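The Case for the Small Rack

By Corinne Nakamura

Household storage advice is written mostly for closets and cabinets. Countertops and tables get a sentence or two, usually telling the reader to clear them. I think this is poor advice for anyone who uses the same few bottles every day, and I think the two-tier rack deserves more attention than it gets.

Flat surfaces fail in a predictable way. Each bottle on a table takes up its own footprint plus the clearance a hand needs to lift it. That clearance is wasted area. A rack recovers part of it by moving half of the stock upward, where the space was free to begin with. The gain is modest on a large table and considerable on a narrow one.

Last October I surveyed readers of this column in Edton and Worside on how they store lotions, soaps and other bottled goods. Of 201 replies, 52 mentioned a tabletop or countertop rack of any kind. The rest named drawers, trays, windowsills and the edge of the sink. Complaints about bottles tipping over came from every group.

The two-tier form has a few properties worth stating plainly. The upper shelf should have a raised lip on at least one side, preferably the back, so that a bottle pushed too far stops before it falls. The lower shelf should sit close to the table. A high lower shelf raises the center of gravity and gains nothing, as the space beneath it is too shallow to use.

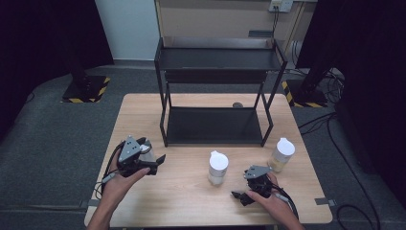
A black metal two-tier rack with two capped bottles on the table in front of it.

Legs are a matter of dispute. Rosalind Nguyen-Tran, who edits the Bellamy home pages, prefers straight vertical legs on the grounds that they waste no width. I favor legs that bend outward. They cost a little space at each side, but a wider stance resists sideways knocks, and on a table in daily use those are the knocks that matter.

Rounded caps are a separate problem. A bottle with a domed cap cannot be stored upside down, and nothing can be stacked on it. The usual trick of inverting a nearly empty bottle to collect the last of the contents is unavailable without a cup or a holder. Such bottles should go on the upper shelf, where height is unlimited — the lower shelf suits shorter jars and tubes.

Translucent bottles have one advantage that is seldom mentioned. The level can be read without lifting or opening anything, provided the lower part of the bottle is in view. A lip at the front of the shelf hides exactly that part. This is my main objection to racks with a lip on all four sides, and I would give up some security to keep the front open.

Otis Halvorsen wrote to me that a rack only invites more bottles. He has a point. My own rule is a limit of seven containers, and a new one goes on the shelf when an old one comes off.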